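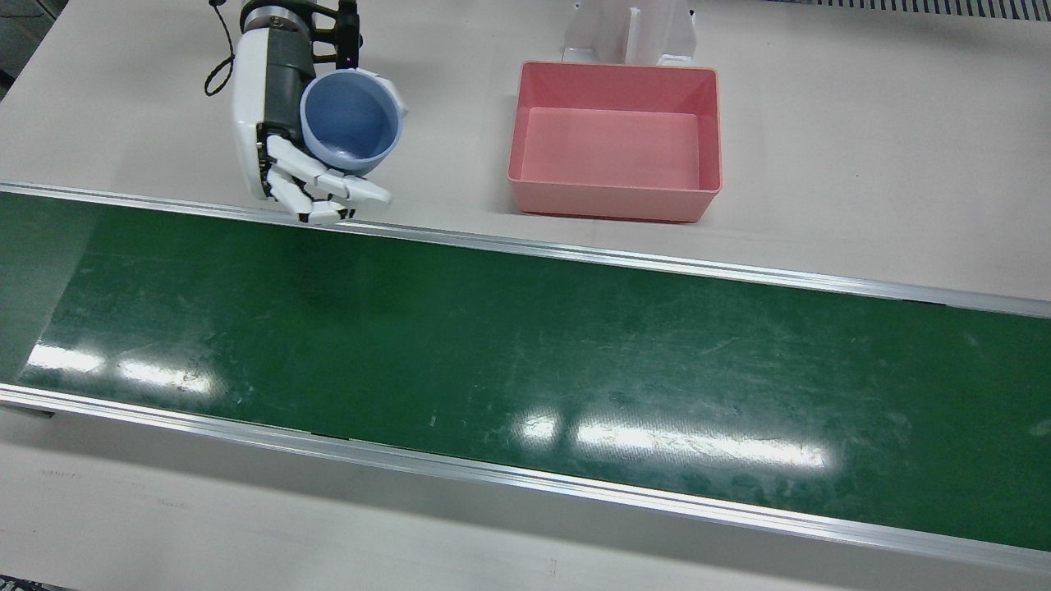 OPINION

Give me a proper cup and let me sit down with it

Oct 12, 2025
By our food and home columnist

I went into Covach the other morning for a coffee, which I do more than I should, and asked to have it in. The lad behind the counter said of course, have a seat, and a few minutes later brought it over in a paper cup with a lid on. I was sitting at a table. I had my coat off and my book out. I was about as far from taking it away as a person can be without moving in.

I drank it, obviously, because I'm a coward, but I sulked the whole way down. You can't smell coffee through a plastic lid. You get a thin scalding stream through that little slot, and then nothing, and then a scalding stream again. And if you take the lid off you're left holding a damp bit of card that goes soft at the rim before you're halfway through.

I know there are bigger troubles in the world. I do read the rest of the paper. But I've been turning this over for a while and I think there's something in it that goes a bit beyond me being fussy about crockery (which I am, ask anyone who's had to share a kitchen with me).

When a place gives you a cup and saucer, it's telling you to stay a while. They want the cup back, for one thing. You're borrowing it, and while you've got it you belong there in a small way, and when you've finished you might carry it up to the counter and say thanks, and they might say see you tomorrow. The paper cup tells you that you can go whenever you like, and after a bit it starts to feel as though they'd prefer it if you did. I've noticed I leave sooner. I don't chat to the next table. I've got one hand on my bag before the thing has cooled down enough to drink.

My favourite place for a sit used to be the old Ebrahimi bakery on the corner by the bus stop in Waltham. Nothing in there matched. You could get a great thick white mug or a little flowery thing with a gold edge or, if they were pushed, a glass beaker that burnt your fingers. I loved it! I had a favourite, a brown one with a chip on the handle that fitted my thumb, and I'd be quite put out if somebody else had got it. The tea was no better than average, if I'm fair, and they always gave it two sugars unless you were quick. I still went in all weathers, and so did half the town, and there was hardly ever a seat by the window before eleven.

Then there was a refit, and the mugs went, and in came the paper ones with the name printed up the side. It's still nice. The buns are still lovely. But people come out with their cup in one hand and their bun in a bag and off they go down the road, and there's nearly always a seat by the window now.

I wrote a couple of lines on this back in March, tucked at the bottom of a piece on spring cleaning, and had more post from it than I've had for anything since the great airing cupboard debate. Most of you were with me. A few of you were very much not.

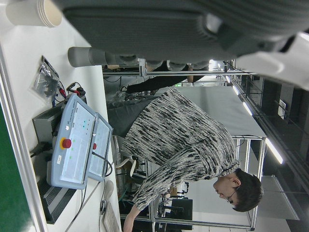

A reader who used to run a tea room wrote to say that I clearly hadn't spent much time at a sink. Mugs get broken, she said, and they get nicked, and they come back with lipstick on that no machine will shift, and at the end of a long day it's always the youngest member of staff standing there with red hands while everyone else gets their coat. She could buy a box of 1,000 paper cups and not think about it again until they'd gone. She also said customers complained if they were given china and then had to dash for a bus, and she was tired of pouring people's tea from one thing into another.

Well, fair enough. I've done my share of washing up but I've never done it for a living, and I take the telling off. I'd only say that the box of paper cups does run out, and then you buy another one, and another one after that. I had a nosy on the internet and found a second-hand undercounter dishwasher going for £389, buyer to collect. I'm no businesswoman and I'm sure there's plumbing to pay for on top. Still, it didn't strike me as mad money for something that lets people sit and drink out of a real cup.

And I'm not asking for takeaway cups to be banned, before anybody writes in. If you've got a train to catch, have a paper cup and my blessing. I've had tea on a freezing platform out of a paper cup and been so grateful I nearly wept. All I want is to be asked. Having it in or taking it out? And if I say in, then give me something with a handle.

Skullinetti, the ice cream place, manages it, and they've got far more reason not to. They'll do you a cone or a tub if you're walking, but if you sit down you get a glass dish on a stem with a long spoon, and it makes a scoop of plain vanilla feel like your birthday. There's a two pound deposit on the dish if you want to carry it out to the benches, and you get it back when you bring it in. Children are terribly serious about it. I watched a very small boy walk his empty dish back across the grass as if it had the crown jewels in it, and I thought, there you are, he's been trusted with something and he knows it.

My own kitchen is no better organised than anyone's, by the way. I've got too many mugs and the good ones are always in the sink. I keep some plastic beakers for the garden, and when the family come round in a crowd I've been known to hand out whatever's nearest and hope. I can't claim I've never bought a sleeve of paper cups for a party. But I do think that if somebody has come in and taken their coat off, they've asked you for a bit more than a drink.
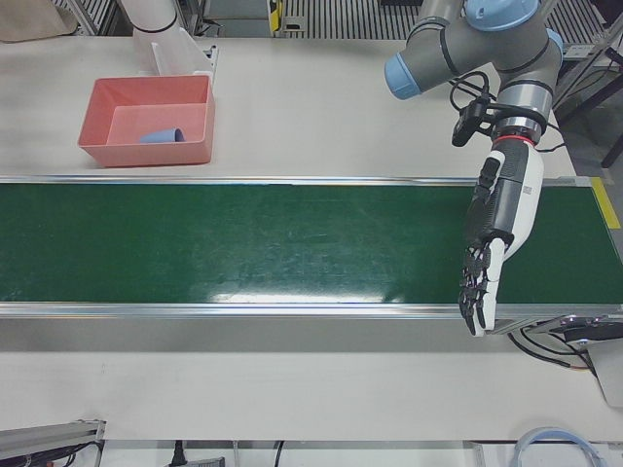
A green conveyor belt, with a pink tray on the table behind it.

So I've made myself a rule, and you're welcome to it. I ask. I say, could I have that in a mug, please, if you've got one, and I say it before they've reached for the stack, so I'm not making extra work. Mostly they have got one. It's often at the back, behind the syrups, and sometimes it's the staff's own and they give it a quick rinse first. I've been given one with a cartoon sheep on it and one that said World's Best Grandad. The coffee was very good out of both.

I went back to Covach and tried it there as well. He had to go and look, and he was gone a fair while, and there was a bit of a queue behind me by then and I could feel my ears going pink. He came back with a blue one. I stayed an hour.

COMMENTS

Couldn't agree more. It's the lids I can't stand. I've ruined two good blouses.

Lovely piece but you've skated over the washing up again! Eight years in a café and I never want to see another saucer. Mugs yes, saucers no.

I remember the brown mug at Ebrahimi's. I'm afraid I was the one who kept getting to it first.

Does anyone know if Skullinetti still do the glass dishes over the winter or is it just tubs once the clocks change?

Take your own. I keep a tin mug in my bag and I've never once been refused.

Last updated: 9.14am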